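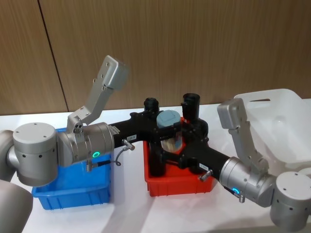 January, started 8:40 am

Malware box notes, continued from the last notebook page. Subject is the attachment that got past the mail filter at the Allthorpe office. Calling the sample Onari because that string shows up in the macro project name. Not a real family name, don't go searching for it.

Where we were: user got a mail with a spreadsheet, subject line about an unpaid delivery. Opened it, clicked Enable Content, saw a blank sheet, closed it, went to lunch. Laptop was pulled off the network when the proxy alert fired. Disk copy is on the analysis share, read only. Please keep it read only.

8:55 - restored the clean VM snapshot. Network set to host only, fake DNS and fake web server running on the second VM. Shared folders OFF. Checked twice, last time I left the clipboard on and felt stupid.

9:10 - pulled the macro out without opening the file. 1,092 lines, most of it junk. Long blocks of math on variables that never get used again. Stripped the dead stuff with the script from the autumn job and got down to 40 lines that do anything.

What the 40 lines do, in order as far as I can tell:

Checks the number of recent files in Office. If it's low it quits. (Sandbox check, our VM failed this the first time and I lost twenty minutes thinking the sample was dead.)
Builds a string backwards out of cell values in a hidden sheet.
Writes a script to the user temp folder under a random name.
Makes a scheduled task that runs the script at logon.
Clears the cells it read from.

So the sheet looks blank after. Matches what the user told us.

9:50 - Panagiotis Chatzigeorgiou asked if the hidden sheet is just hidden or "very hidden". It's very hidden, meaning right click > Unhide doesn't list it. Have to go in through the macro editor or edit the flag in the workbook file directly. Did it in the file.

Filled the VM with fake recent documents, ran again with logging on. This time it went all the way. Script dropped, task created, Excel stayed open like nothing had happend.

Task name it used: Pamano Update Check. There is no Pamano anything installed on our machines. Good thing to search for. Could be differnt per victim though, only have the one file so can't say.

Network side

Script waits, then asks for a text file over plain http. Fake server gave it a dummy page, script read it, didn't like it, slept. Left it going while I did the log export. It came back every 22 minutes. Not a second of jitter that I could see, so should be easy to spot in the proxy logs if any other machine has it.

User agent string is an old browser version with a double space in it. Double space is a better indicator than the domain, domains get swapped. Wrote a rule for both anyway.

No second stage captured. The real host stopped answering before we got the laptop, per the proxy logs, last good reply is from the evening of the first day. So we don't know what the text file had in it. Don't write "no further payload" in the report. Write "not recovered".
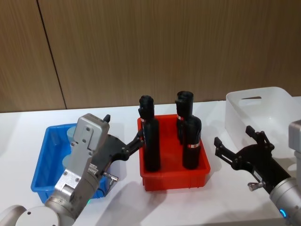 Checking the other machines

11:30 - ran the task name search across everything that reports to the console. One hit, the laptop we have. Console only covers what's checked in lately so this isn't everyone. The people on leave are missing, and the two old desktops by the front desk that never had the agent put on.

Ran the double space rule over proxy logs going back to December. 100 hits and my heart sank. Then - nearly all of them are the Kwan label printing tool, which builds its own user agent and has the same double space. Sloppy but harmless. Excluded it by its path. What's left is only the laptop.

Rule is now: double space AND old version string AND not Kwan path. Saved in the rules folder with a comment. If somebody upgrades Kwan the path may move, then it'll get noisy again.

Mail side: same sender address hit other mailboxes. Searched by attachment hash, got nothing extra. Searched by subject and got more, with different hashes, so each copy is slightly changed. Hash blocking no use here. Asked for those mails to be pulled from the mailboxes and kept, not deleted. Want to compare task names.

Things that went wrong today

Forgot to start the packet capture before the first good run. Had to revert and do it over.
VM clock was off by hours so the first set of timestamps is junk, crossed out. Use the second set only.
Export of the task came out as UTF-16 and grep found nothing. Wasted time on that. Convert first.

To do

Finish comparing the other attachments once mail people send them over, zipped, usual password
Macro policy - block on files from the internet, for everyone. Test group has had it since autumn with no complaints
Agent on the two front desk machines
User's passwords: mail is reset, VPN reset, still need the payroll login done. Saved browser passwords count as gone
Laptop gets wiped, NOT cleaned. Only after second disk copy verifies. It's at almost 40 percent now, slow drive

4:15 pm - copy still going. Snapshot reverted, VM off. Picking up at the attachments tomorow.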